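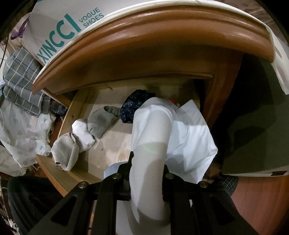 Anexo 1 ao chamado 137: garra manual Pristo com tecido branco fino entre os dedos, gaveta com meias e outras peças têxteis.

Chamado 137
Produto: kit de garra manual Pristo com câmera, em avaliação
Fornecedor: Gruvmont
Solicitante: Elsie Pearce, Laboratório de Manipulação Doméstica, Cosgrove
Responsável técnico: Kane Nepia, suporte Gruvmont
Prioridade: média
Situação: resolvido, com pendência de documentação

Descrição do problema

O kit encontra-se em período de avaliação desde o início de novembro, com vistas à eventual aquisição de novas unidades. Na tarefa de retirada de peças de vestuário de gavetas, o programa Jornus rejeita parte dos episódios gravados com a mensagem "abertura inconsistente no fechamento". De 140 episódios enviados, 18 foram recusados. Todos os recusados envolvem tecidos brancos e finos. Com meias e malhas a rejeição não ocorre.

O Anexo 1 corresponde ao tipo de peça afetado. O pano está preso entre os dedos esquerdo e direito, e o operador confirma que a preensão foi sentida no gatilho. Solicita-se verificar se a falha decorre do mecanismo, da calibração ou do critério adotado pelo programa.

Ressalta-se ainda um reflexo esverdeado, em forma de arco, na parte inferior do pano. Pede-se informar se o reflexo pode interferir na leitura.

Registro de atendimento

09h10, Kane Nepia
Chamado recebido. Solicito o envio do arquivo de calibração em uso, da versão do Jornus instalada na estação e de três episódios recusados, sem compressão adicional. Solicito também que não se apertem os parafusos do conjunto articulado até nova orientação.

10h25, Elsie Pearce
Arquivos enviados. A calibração foi feita na entrega do kit e não foi repetida. A troca das pontas dos dedos ocorreu depois, por orientação do manual, página 18.

11h40, Kane Nepia
O exame do Anexo 1 não indica anomalia aparente nos braços pretos nem nos pinos metálicos visíveis. A imagem não permite avaliar a folga, razão pela qual o teste físico continua necessário. Quanto ao reflexo, o Jornus estima a abertura pela posição dos dedos, e o arco encontra-se sobre o tecido. Não o considero causa provável, mas a hipótese permanece em aberto até a conclusão dos testes.

Procedimento solicitado:
1. Fechar a garra sem carga e registrar a leitura de abertura.
2. Repetir com uma única camada de tecido fino.
3. Repetir com o mesmo tecido dobrado.
4. Manter cada fechamento por 60 segundos e anotar eventual variação.

14h05, Darcy Tapsell, operação, Cosgrove
Procedimento executado. Sem carga, a leitura não retorna a zero e apresenta desvio constante. Com uma camada, o valor é praticamente igual ao obtido sem carga. Com o tecido dobrado, o episódio é aceito. Não houve variação durante a espera em nenhum dos casos.

14h50, Kane Nepia
O resultado é compatível com calibração anterior à troca das pontas. O zero registrado no arquivo não corresponde às pontas atuais, e o programa deixa de distinguir o fechamento vazio do fechamento sobre material de pouca espessura. Favor executar a rotina de calibração completa, com a garra apoiada e as pontas limpas, e reprocessar os episódios recusados com o novo arquivo.

16h30, Darcy Tapsell
Calibração refeita e leitura sem carga em zero. Episódios reprocessados: todos aceitos. Uma nova série com tecido fino, gravada na mesma gaveta e com a mesma iluminação, também foi aceita. O reflexo continua a aparecer em certos ângulos, sem efeito sobre o resultado.

Parecer do solicitante

Lindsay Hinds, coordenação de avaliação, registra que o atendimento foi concluído dentro do prazo contratual e que não houve necessidade de substituição de peças. Observa, contudo, que o manual orienta a troca das pontas sem mencionar nova calibração, e que o Jornus não emite aviso quando o arquivo é anterior à manutenção. A omissão custou à equipe quase um turno de gravação e será considerada no relatório de avaliação do kit.

Pendências

Gruvmont: revisar a página 18 do manual e encaminhar a versão corrigida. Responsável: Manaia Rutherford, documentação.
Gruvmont: analisar a inclusão de aviso no Jornus. Sem prazo definido.
Cosgrove: arquivar a calibração anterior com a identificação "não utilizar".

O chamado será encerrado após o recebimento do manual corrigido.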